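Como pôr um braço robótico para arrumar a cozinha (e quando pegar a esponja você mesmo)

Nível: paciente. Tempo: uma tarde, se o seu jantar puder esperar.

A pergunta que mais chega à caixa do Utimgate é se a máquina já lava a louça. Lavar, não. Mudar coisas de lugar, com boa vontade de todos os envolvidos, sim. Comece por aí.

1. Escolha um utensílio de cabo reto. Talher fino escorrega, caneca tem opinião própria. Um cabo chato de madeira dá aos dedos da garra duas faces onde apertar.

2. Feche a garra devagar e espere um segundo antes de subir. Quem pula esta parte aprende a recolher colher do chão.

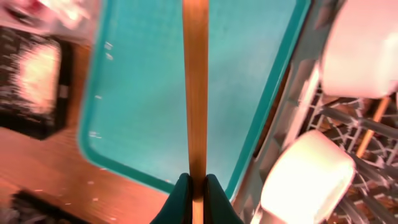

Cabo preso entre os dedos da garra, com a bandeja e o escorredor logo atrás.

3. Grave a tarefa inteira por teleoperação, do mesmo jeito, 48 vezes. Sim, do mesmo jeito. O controlador Mekton que uso aceita menos, e depois se vinga.

4. Só então passe para os restos. Grão de arroz é o exame final: pequeno, claro e espalhado por onde a garra não cabe.

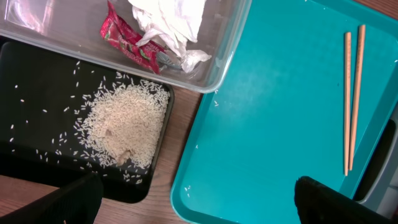
Para o arroz, desista de pegar grão por grão. Junte o monte com um movimento de varrer, leve o grosso e deixe os perdidos para um pano, operado por você. Leopoldo Nava, da Varela, defende uma segunda passada da garra. Experimentei numa segunda-feira: 7 minutos a mais, e o pano saiu da gaveta de qualquer forma.

5. Anote as falhas por tipo (não pegou, deixou cair, empurrou). Na próxima rodada de gravações, repita mais vezes o tipo que ganhou.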